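Ticket 310 – Projekt Vodedlow, Textilaufnahmen mit Handgreifern
Betreff: Aufnahmen fallen durch die Prüfung, obwohl »alles nach Regel« lief
Status: in Arbeit
Priorität: mittel (laut Melder: hoch)
Eröffnet: 28 Sep 2018

Meldung
Von der letzten Lieferung aus Geltinton hat die Prüfung bei Sotamik 153 Aufnahmen zurückgewiesen. Grund laut Protokoll: »Greifregel verletzt«. Welche, steht nicht dabei. Wir haben vier.

Bearbeitung, Eintrag 1
Regelblatt gelesen. Regel 2 verlangt, dass der Stoff »sicher« gefasst wird. Regel 3 verbietet, mehr als eine Lage zu greifen. Wer schon einmal ein zerknülltes Tuch vor sich hatte, ahnt das Problem. Rückfrage an Sotamik, was als Lage zählt. Antwort: »Siehe Regelblatt.«

Eintrag 2
Griffweite und Kalibrierung an beiden Greifern geprüft, ohne Befund. Firmware neu eingespielt, weil das im Leitfaden an erster Stelle steht. Ebenfalls ohne Befund, aber jetzt darf ich weitermachen.

Eintrag 3
Zurückgewiesene Aufnahmen einzeln durchgesehen. Auffällig sind die Durchgänge mit zwei Tüchern: Sobald Weiß und Dunkelblau zusammenliegen, gerät leicht vom einen etwas mit in den Griff des anderen. Die Prüfung wertet das als Doppelgriff. Formal hat sie recht – das Regelblatt kennt allerdings nur einzelne Tücher, glatt ausgelegt, wie sie in freier Wildbahn selten vorkommen.

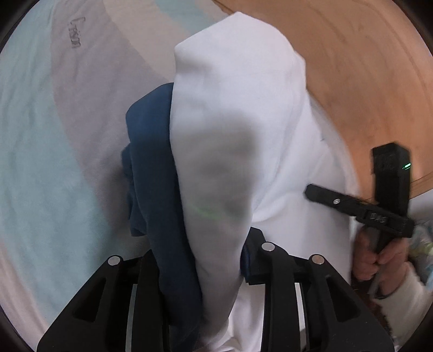
Vorschlag für Regel 3, neue Fassung: Gefaltete Lagen desselben Tuchs sind zulässig. Wird ein zweites Tuch mitgefasst, Griff öffnen, Tücher trennen, neu ansetzen. Der Fehlgriff bleibt in der Aufnahme und wird markiert. Herausschneiden ist verboten, auch wenn es hübscher aussieht.

Eintrag 4
Vaughan hat die Fassung freigegeben, mit der Bitte, »zerknüllt« durch »ungeordnet« zu ersetzen. Erledigt. Die 153 Aufnahmen gehen mit Markierung zurück in die Prüfung.

Offen
– Regel 2: »sicher« ist weiterhin nicht definiert.
– Das Prüfprotokoll soll künftig die Regelnummer nennen. Eigenes Ticket angelegt, Priorität niedrig (nicht von mir).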